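Skuvia tabletop arm kit: my gallery so far

Posted in Reviews, Arms and Grippers

Hi again! A bunch of you asked for more on the Skuvia kit after I mentioned it in my August roundup, so I've put a gallery page together. I paid 2495 for mine (the full kit, with the gripper and the wrist camera bracket) and it's had a permanent spot in my workspace ever since. I get no money from Skuvia, they don't know I exist, and I had to email them twice about a missing bag of screws, so take all of this as one regular customer rambling.

Quick rundown before the gallery. The kit comes in 2 boxes, and the heavy one is seriously heavy, so get a friend to help you with the stairs. My friend Shabani Swai came over and we had the base bolted down before lunch, then spent the whole afternoon on the software, mostly because I skipped a page in the setup booklet. Don't skip the page about naming the joints! I know it looks boring. The arm will happily start up with the shoulder and elbow swapped and then you get some very exciting motion.

I tried three grippers on it. The one in the box is fine for blocks and cartons, but the pads are stiff and I never liked it for food. The Fagundes one is lovely and soft, but it's slow to close and the adapter plate costs extra. I ended up back with curved two-finger tips, and they're what I'd tell most people to start with. Round things are what I care about (my whole project is sorting fruit for a little farm stand display), and curved tips give you a lot more forgiveness when the arm comes down a hair off center.

Camera mounting was the part I worried about most, and it went fine. Go with the wrist mount if you can. I had an overhead one at first and the arm kept blocking its own view at the worst moment. The one thing I'd change is the cable. Leave yourself a big lazy loop of slack, more than feels right, and then run the arm through its full reach by hand before you clip anything down. I pulled a plug out on my first evening, ouch.

On to the gallery! Fruit in a basket has been my favorite test by far. Lifting something off a flat table is easy compared to reaching down between woven walls, and if you come in at a bad angle you catch the rim and drag the whole basket along.

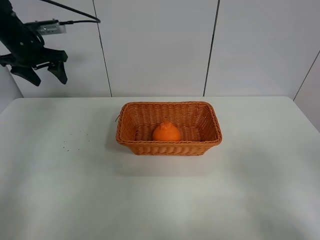
Color is the other headache. I started with the stock detection model from Cenov, and it did great on green apples and then got all mushy about where an orange thing stopped and an orange-tan background started. I collected 2000 frames of my own and retrained it over a long night, and I'm a lot happier now. If you don't want to bother with that, just buy a blue basket, I guess!

Flurora sells a similar arm with a longer reach, and I'd look at that one if you have a deep bench. For a regular table I'm sticking with the Skuvia. More pictures once I get the new finger pads on, and questions are welcome in the comments, I read them all (mostly over coffee at 3 in the afternoon).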